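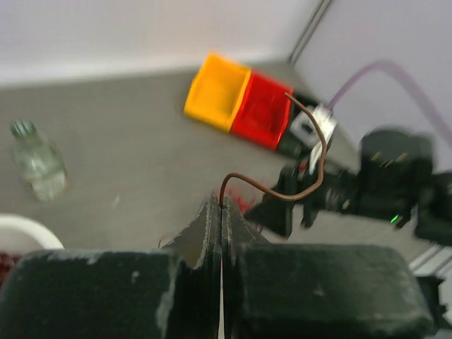
Figure 6.1. Un fil brun, pincé entre les deux doigts de la pince, devant les bacs jaune et rouge.

Chapitre 6
Saisir et ranger un objet souple : le projet des fils

Dans les cinq chapitres précédents, l'objet à saisir avait toujours une forme connue. Un cube reste un cube quand on le déplace, et il suffit de connaître sa position et son orientation pour calculer la prise. Le présent chapitre abandonne cette facilité. Nous étudions la manipulation d'un fil électrique fin, posé en désordre sur une table, que deux bras doivent ranger dans des bacs.

Le sujet vient du club de robotique que dirige Mme Latifa Zaki. En septembre, les élèves du club ont choisi ce travail pour l'épreuve de tri du concours Druletti. Le règlement de cette épreuve paraît simple à la première lecture : les fils doivent quitter la table et se trouver dans les bacs, sans que les autres objets présents soient renversés. L'équipe avait prévu deux séances pour la programmation. Il lui a fallu beaucoup plus, et les difficultés qu'elle a rencontrées forment la matière de ce chapitre.

Objectifs du chapitre

À la fin du chapitre, l'étudiant doit être capable :
de définir le point de prise sur un objet déformable ;
d'expliquer pourquoi la fermeture de la pince ne garantit pas la prise ;
de répartir une tâche entre deux bras qui partagent le même espace ;
de rédiger un journal d'essais que les autres membres de l'équipe peuvent relire.

Connaissances nécessaires : changement de repère (chapitre 2), commande en position (chapitre 4), lecture du courant moteur (chapitre 5).

6.1 Position du problème

Un fil posé sur une table possède, en théorie, une infinité de formes. On ne peut donc pas le décrire par six nombres, comme on le fait pour un solide. Dans la pratique, on se contente d'une description locale : on cherche un endroit du fil où la pince peut descendre, et on s'occupe du reste plus tard. Cet endroit s'appelle le point de prise.

Le choix du point de prise dépend de trois conditions. Le fil doit être accessible par le dessus. Il doit être assez éloigné des autres boucles, sinon la pince emporte deux fils à la fois. Enfin, la direction du fil doit être à peu près perpendiculaire au mouvement de fermeture des doigts. La troisième condition est celle que les débutants oublient le plus souvent. Quand le fil est parallèle à ce mouvement, les doigts le plient, et la prise devient irrégulière. 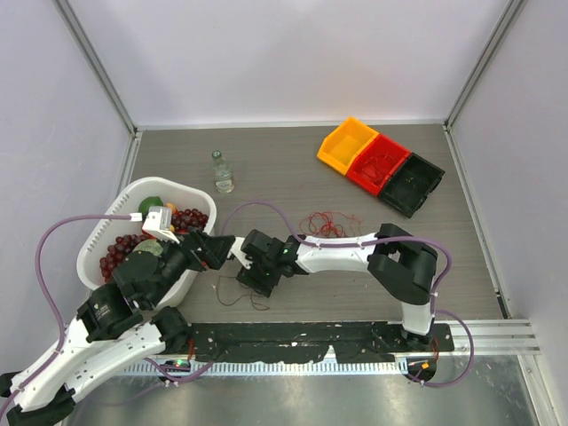 Olanrewaju Bassey, chargé de la vision dans l'équipe, a d'abord voulu reconstruire la forme complète de chaque fil avant de donner un ordre au bras. Sa méthode était correcte pour un fil seul. Dès que deux fils se croisaient, le programme ne savait plus lequel passait au-dessus, et il proposait des points de prise au milieu du noeud. Après discussion avec Radwa Bennani, il a accepté une solution plus modeste, qui consiste à chercher seulement les boucles extérieures, à tirer, puis à regarder de nouveau. Nous appelons cette façon de travailler la boucle « saisir, observer, corriger ». Elle sera formalisée dans la section 6.3.

6.2 La prise est-elle réussie ?

Avec un cube de 26 millimètres, la réponse est facile : la pince s'arrête avant la fermeture complète. Avec un fil fin, l'écart entre les doigts est presque nul dans les deux cas, que le fil soit présent ou absent. Le capteur de position ne permet pas de décider.

L'équipe a comparé deux indices. Le premier est l'image de la caméra du poignet, où l'on cherche le fil entre les extrémités des doigts. Le second est le courant du moteur pendant la fermeture. Ashraf Abou Zeid a enregistré 80 fermetures et il a constaté que le courant seul conduisait à beaucoup d'erreurs, car l'usure des doigts change le contact d'un essai à l'autre. Il conseille donc de lever légèrement la pince et de demander ensuite une image. Cette manière de faire coûte un peu de temps, mais elle évite de transporter le vide jusqu'au bac.

Remarque. La couleur du fil a aussi son importance. Un fil rouge déposé dans un bac rouge se distingue mal du fond, et le programme peut conclure que le bac est vide. On vérifiera le dépôt avant l'ouverture des doigts, et non après.

Travail préparatoire

Avant de lire la section 6.3, prenez un fil souple d'une longueur de bras et laissez-le tomber 5 fois sur une table. Dessinez chaque fois sa forme et marquez les points de prise qui respectent les trois conditions de la section 6.1. Comparez vos dessins avec ceux d'un camarade. Houda Fahmy, qui tient le journal du club, demande que les dessins soient datés et signés, y compris ceux où l'on n'a trouvé aucun point convenable.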